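Opinion > Student projects > Robot clubs

Why I'd make every robotics student do the laundry

I help out with a student robotics club, the Zurkuner lot, and every June we end up having the same argument. Half the group wants to enter the Pichler Cup, with its timed runs and its trophy and its little arena with painted lines. The other half wants to carry on with what we call the house project. I used to be firmly in the trophy camp (I like a trophy!) and I've come right round.

The house project is dull on paper. You take a household job, you do it by hand with a pair of hand-held grippers, you record it, and you do it again. Last term it was mostly bedding and clothes. We got through 308 recordings, and 39 of them had to be thrown out for one silly reason or another, usually someone forgetting to start the second gripper. Pirmin Lanz, who was in charge of the labels, still goes a bit quiet if you say the word pillowcase.

But my goodness, what they learn from it. Pick up a bit of cloth with two plastic fingers and you find out in three seconds that you've no idea how you normally do it. Where do you pinch? How high do you lift before the rest comes with you? A painted line on an arena floor never asks you anything like that, it just sits there being a line. Cloth slides and bunches and folds itself over on the side you can't see, and you have to stop and think about your own hands, probably for the first time since you learned to do up buttons.

It's also a much friendlier thing to be in a room with. Competition weeks have everyone hunched over one robot while 2 people drive and the rest watch. With the grippers anybody can have a go, and they do, and they start making the things their own with marker pen scribbles and a tiny white ghost stuck on top.

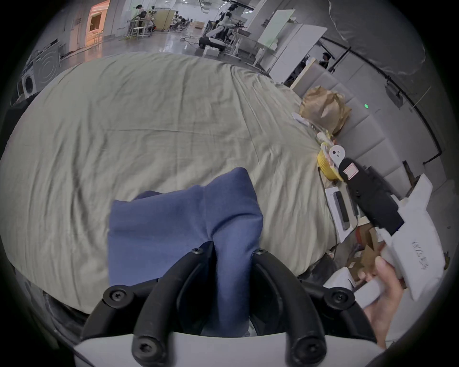
What the competition people say

They say you need a deadline and a score or students drift. Fair enough, some do. Our Veltow team drifted for most of the spring and I'm still cross with them. They also say parents and heads like a result they can put in a newsletter, and I can't argue with that either, having written the newsletter.

I'd still put first-years on bedding for a term before they go anywhere near an arena. Gastness do it the other way round, cup first and housework later if there's time, and when their students visited us they were quick and clever and couldn't get a duvet cover straight to save their lives. By the afternoon they were asking if they could stay on for another go.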